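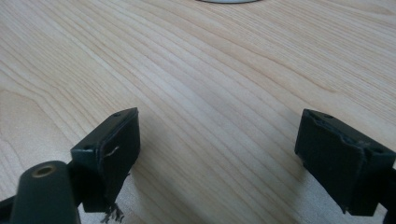
Gobnait thinks the hide glue is fine and I'm the one who has gone off. Her note in the margin of the last entry says the joints that let go at Dristville were starved, clamped too hard, and would have failed with any glue you like. Maybe. I'd believe it more readily if the two chairs had been clamped by the same person, and they weren't.

January, second week. Glue trials, continued.

What I'm trying to settle is whether the additive Humel sells for hide glue does what the leaflet says, namely longer open time with no loss of strength. I have never met an additive that gave you something for free. Urea gives open time and costs you some strength in damp. Salt, same story. The leaflet doesn't say what is in theirs, and the man on the phone didn't know or wouldn't say.

Setup: lap joints in beech offcuts, all from one board, planed the same morning. Two batches.

- A: plain glue, soaked overnight, warmed in the pot
- B: same glue from the same bag, Humel additive at the leaflet dose

6 joints per batch. Left in the clamps overnight, then out on the shelf by the window for the rest of the week. Haoran did all the clamping so that we can't have the starved joint argument again. He used the short bar clamps and went by feel, and I know what Gobnait will say about "by feel."

Open time: B does stay workable longer. I'll give them that. Brushed onto scrap, A had skinned over while B would still pull a string between finger and wood. I didn't put a stopwatch on it because the room was colder by the door and I moved the scrap halfway through, so any number would be junk.

Strength: broke them over the bench edge with the long lever and the spring scale. Most of A took wood with it when it went. B was mixed. Some tore wood, some came apart clean along the glue with a shiny face on both halves, and I don't like a shiny face. Haoran points out that one of the clean ones had a pencil line right across the joint and graphite isn't nothing. Fine, struck that one.

So B looks weaker and I still wouldn't swear to it. Beech from one board tells you about one board. The scale sticks at the low end and has done ever since it was dropped. I also knew which batch was which while I was pulling, and I went in expecting B to lose. Next round Haoran should number them and keep the list in his pocket.

The old Vasarberg catalog claims hide glue joints "improve with age." No source given. I've taken apart enough old drawers to think the good joints are the ones still there to be admired, and the rest went in the stove.

Humidity: 29 percent on the dial by the window, which is dry even for us with the heating on. That flatters both batches. The Dristville chairs live over a kitchen. If the additive pulls in moisture, as I suspect, we won't see it on this shelf.

To do:

- repeat with a set kept in the lidded crate with a wet sponge
- fresh bag of glue, the Nyitrai pearls if they arrive, and don't mix it with the old
- fix or replace the spring scale
- ask Gobnait how hard is too hard, in writing

Pot cleaned, leftover B thrown out. Leftover A is in the fridge with tape on the lid.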